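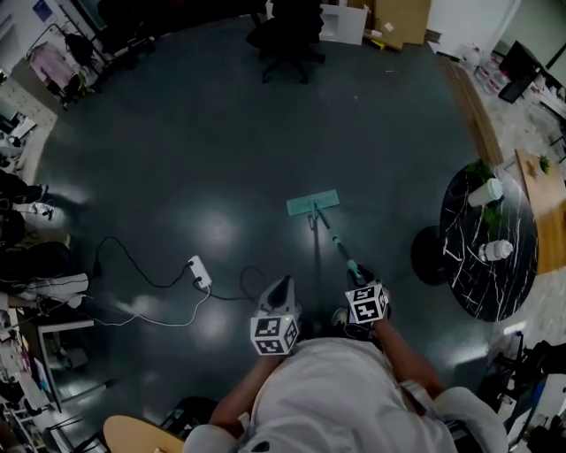
Slip, trip and fire inspection, Lillden building, ground floor
Date: 2024-05-06
Inspected by: Bernadette Szabo
Marks: OK / Fix / Ask

1. Entrance and corridor

1.1 Door mat lies flat, corners not rolled. OK
1.2 Corridor light, both switches working. Fix. The switch near the stairs must be pressed two times. I reported it already in August and it is still the same.
1.3 Fire door closes by itself. OK, but slowly.
1.4 Nothing stored under the stairs. Fix. Two boxes from Kastetti with paper towels, 1,000 in each box. Please move them to the cupboard, paper is not allowed on the escape route.

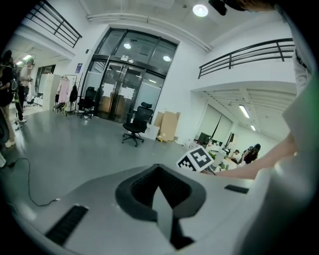 2. Electricity

2.1 Power strips not connected one to another. OK
2.2 Cables kept away from where people walk. Fix. I ask for cable covers or for a longer route by the wall.
2.3 Meter cupboard locked. OK. Reading written in the book: 1,727.
2.4 Heater in the small office. Ask. The label is gone, so I could not check the power. Do not use it before we know.

3. Floors and cleaning

3.1 Floor free of loose items. Fix, see 2.2.
3.2 Flat mop, dust and then damp, never soaked. OK

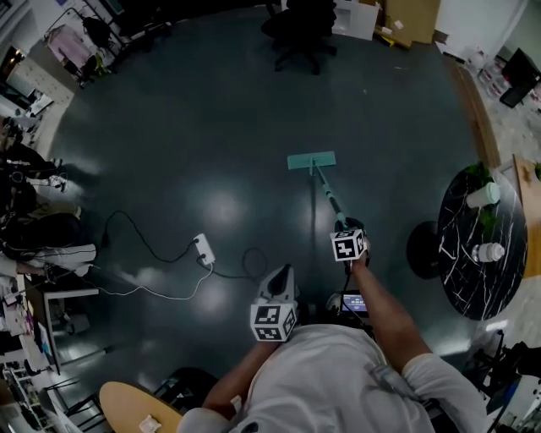 Item 3.2: flat mop on the main floor.

3.3 Cleaner mixed as on the bottle. Ask. The Giluvia sheet on the wall is for the old product. The new one from Esposito has another dose, and too much of it leaves a film — then people slip also on a dry floor.
3.4 "Wet floor" sign within reach. Fix. One sign for almost 400 square meters is too little. I would like to have one for each door.
3.5 Mops hung with the head down after use. OK
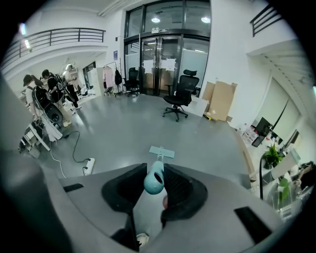

Birdie Nguyen-Tran: On 3.4, I agree about the signs, but please not the folding kind. The last one fell flat and became a trip hazard itself. Can we order the cone type? For 3.3 I will print the new dosing sheet and take down the old one.

Answer to Birdie: cone type is fine with me. I changed 3.4 to "cone, one per door". Item 3.3 stays open until I see the new sheet on the wall.

4. Still open from last time

4.1 First aid box: plasters refilled, eye wash missing.
4.2 Handrail screw, upper end. Tightened, check again at next round.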